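Filed under: Student Projects / Automation / Planning and Costs

Our second report covers the part of the project that none of us expected to enjoy, the buying. When we began in September we thought we would spend our time getting the arm to put memory and a processor into a desktop computer, and we have done a fair bit of that, but a good many afternoons have gone on price lists, delivery times and polite emails to suppliers (we have become quite good at those!).

The department gave us 3027 pounds for everything apart from the arm and the table, which were already in the lab. That sounded like a fortune until we wrote it all down. We asked Nestley, Arnel and Brzozowska for quotes on a gripper with swappable fingertips, and the prices were so far apart that we went back to check they had all read the same request. They had. Arnel came in lowest but wanted 16 weeks to deliver, which would have taken us well past the end of our time here, so we settled on Nestley and felt rather grown up about it. 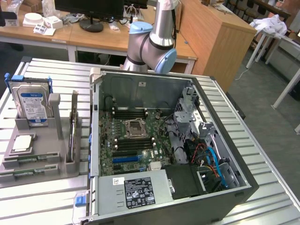

The printed fixture was the cheapest thing on our list and has probably taught us the most. We had put aside 400 pounds for a machined one from Prestargate, and in the end we printed 3 versions ourselves for the cost of the filament - the slots for the memory were the fiddly bit, as a small change in width meant printing the whole block again. The money we saved has moved to the spares line, and we are very glad of it. Sockets and memory slots are easily damaged, and we would ask next year's group to budget for second-hand boards from the very start.

Still to be decided is whether we buy a proper force sensor or carry on with the readings from the arm's own joints. We would love the sensor, of course, but it would take more than half of what is left, and we still need cable clips and a better lamp. Our revised order list goes to the lab office on 9/25/26.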